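Bokell Retail Handling Laboratory
24 April 2026
Entered by: Duty engineer, Cell Two

Fault entry: left gripper did not release on command during basket loading

Summary

During the morning block of produce trials, the left gripper failed to open after a release command had been issued and acknowledged. The arm controller reported the release as complete and allowed the next motion to begin. The arm withdrew with the item still in the hand. The run was stopped by the operator at the pendant. There was no injury and no damage to the display. The glove on the left hand was found to have a small tear at the base of the thumb and has been replaced.

The fault is classified as a safety matter and not as a missed grasp. A controller that believes the hand is empty will permit faster arm travel, and the speed limit for a loaded hand was not in force when the arm moved back.

Background

The task is the standard one from the Grusturis plan. The robot takes one item from the tiered display with the left hand, steadies the shopping basket by its handle with the right, lowers the item and lets go. The approach had been retuned on the previous shift so that large items are lowered upright. The plan calls for 400 trials across all produce types. The fault occurred on trial 225, with the napa cabbage. Earlier trials with smaller items had shown nothing that was recorded as unusual, although see the note on the logs below.

The position used for the cabbage is leaf end up, with the fingers closed around the middle of the cabbage, across the stalk just below the leaves. The right hand holds the basket handle near the rim throughout. This position was kept the same for the repeat runs so that the results could be compared.

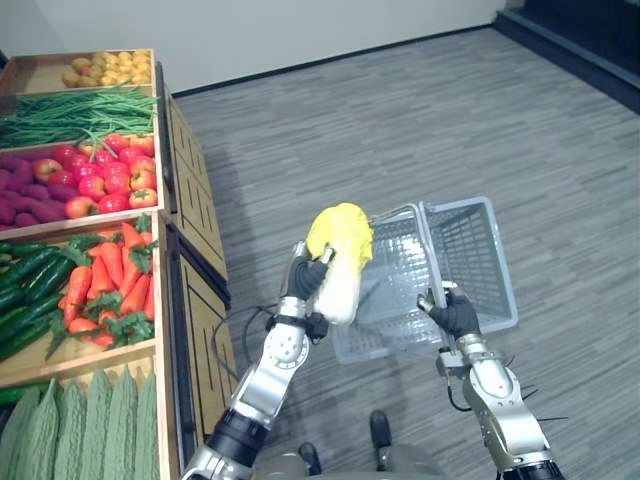 Sequence of events

1. The grasp was made and confirmed. Motor current on the left hand was within the normal band.
2. The item was brought over the basket. The right hand held position.
3. The release command was sent. The hand controller returned "open" after 90 milliseconds. A full opening of this hand cannot be completed in that time.
4. The arm began to withdraw at empty-hand speed with the cabbage still held. The right hand kept its grip on the handle and the basket was pulled a short way along the carpet.
5. The operator pressed the stop. Both arms held position. The hand was then opened from the service screen, with the drives disabled at the shoulder.

Findings

The "open" message is produced by the hand controller when the commanded position changes. It does not wait for the measured position. This has been the case since the Sumine firmware was loaded on the left hand. The right hand is still on the earlier version and reports correctly.

The fingers themselves were slow to move. The glove lining had worked its way into the second joint and was holding it. With the glove removed, the hand opened normally in each check. With the old glove refitted, the delay returned. The torn area and the trapped lining are on the same side of the hand, but it has not been established which came first.

The logs for the earlier trials were reviewed after the stop. In 11 of them the measured finger position was late compared with the reported one. In those cases the item left the hand before the arm had gained speed, and the trials were scored as good. The scores have been left as they are and the trials marked for review.

Actions taken

The left hand has been returned to the earlier firmware. The release step now checks measured finger position before any withdrawal is allowed, and a timeout stops both arms. The loaded-hand speed limit stays on until that check has passed.

Glove fit is to be inspected at the start of each block and again after any change of produce. The cable loop at the left wrist was also checked for snagging and found clear.

Open items

The Ko test script does not record the measured finger position by default. It must be turned on by hand for each block until the script is changed. The remaining trials are on hold. Work with the left hand may continue at reduced speed, with one person at the pendant and no one within reach of either arm.

The removed glove is bagged and labeled in the fault drawer. It should not be discarded or refitted.

Recent entries
Basket handle grip: slip at the rim
Sumine firmware load, left hand
Carpet seams and base drift in Cell Two
Grusturis plan: produce list and item order
Ko test script: known gaps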